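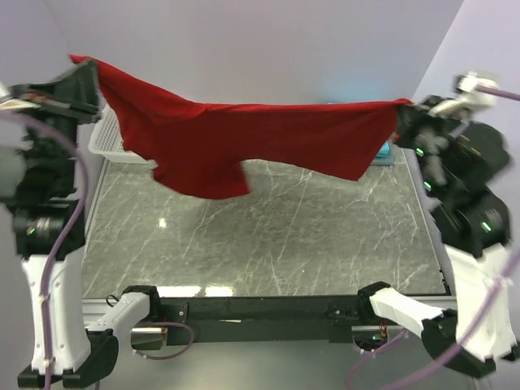 Red cloth held up between two robot arms.

Good morning, and thank you for having me. I want to talk about buses, and mostly about how we pay for them in Mullau, so bear with me while I get to the numbers.

When I started coming to these meetings, the Faltlow line ran every 30 minutes until early evening. It still does, bless it.
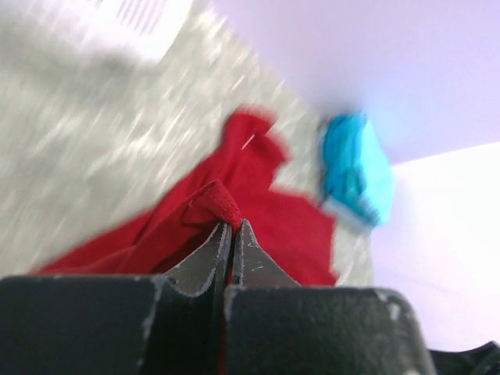 What has changed is the cost of keeping it there. We budget one year at a time, and the regional grant gets settled in December, after our own budget is already printed - so we guess. (Pause here, somebody usually groans.)

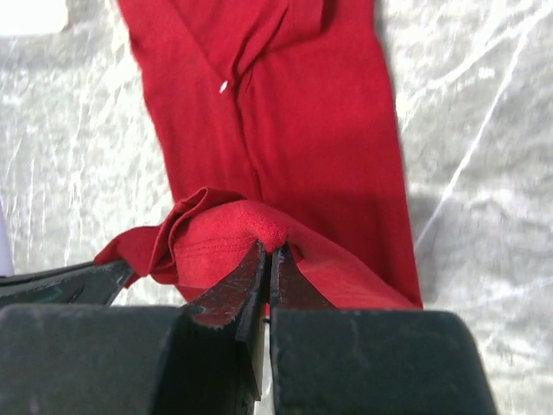 Mullau Department of Transit and Streets

Now, Londilley went to a four-year agreement, and I'd love for us to borrow from it. They replaced 8 buses on a schedule they had set well ahead, and they added roughly 300 hours of evening service. I rode out there myself and had a very nice time, I must say! 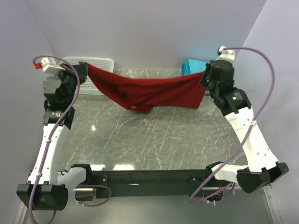 What we are asking for

A four-year funding agreement with the region, please, with the amount known by June. Route 91 out to Alhassan would be first in line for later buses. Take questions on fares, then hand out the route map.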